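4.2 What the student teams were able to show

The claim most often made for project courses of this kind is that students who programme a real hand learn something they would not learn from a simulated one. We began the Plodora course in September with some sympathy for that claim and ended it with less. The evidence we collected is thin in places, and where it is thin we say so.

Each team had the same task. Starting from the resting posture, with the fingers pointing down, the hand had to close on an object, lift it, hold it and let go. Teams wrote their own closing routine on top of the Fidomico control library and could change the order and speed of the finger movements but nothing lower down. In all, 3,882 attempts were logged by 16 teams. That sounds like a great deal of data. Much of it is the same few routines run again and again with small changes to one setting, and a team that ran its code all afternoon counts for far more in the total than a team that stopped to think.

Figure 3 gives the view from the wrist camera, which the teams used when going back over their failures. The metal finger segments and their black tips are plain enough in such a view. The fourth finger is largely lost behind the dark covering of the hand, and this mattered, as several reports put a dropped object down to a finger that their authors could hardly have seen.

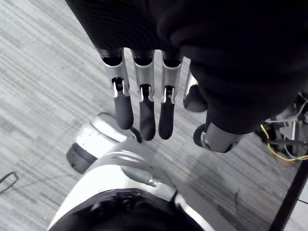

Figure 3. Fingers and thumb of the hand from the wrist camera, with part of the robot's white shell beneath them.
Section text and figure: the Ludari Teaching Robotics Group

We marked every team's written account of its failures against the joint logs. The marking scheme was adapted from the one used in the Muñoz project, which was designed for wheeled robots and does not fit hands very well. Two of its headings had to be dropped and one was split. A reader who wishes to compare our scores with the earlier ones should bear this in mind, and we would advise against the comparison altogether.

From the full log we drew a sample of 200 failed attempts. In 15 of these the team's explanation could be confirmed from the joint readings. For the rest the logs either said something different or were too coarse to settle the matter, and we cannot separate the two groups with any confidence. It would be wrong to read this as proof that the students reasoned badly. It does make it hard to accept the end-of-course survey, in which most of them reported that they now understood why grasps fail.

There was no comparison group. An earlier draft of the course plan included one, working only in simulation, but the timetable would not allow it. Without it we can't say whether the hand taught anything that a decent simulator would have missed. Enthusiasm was high throughout, and attendance held up well into the evening sessions, but a class may enjoy a piece of equipment a good deal and learn little from it. Section 4.3 looks at the two teams whose routines were rewritten from scratch halfway through, where the written record is better.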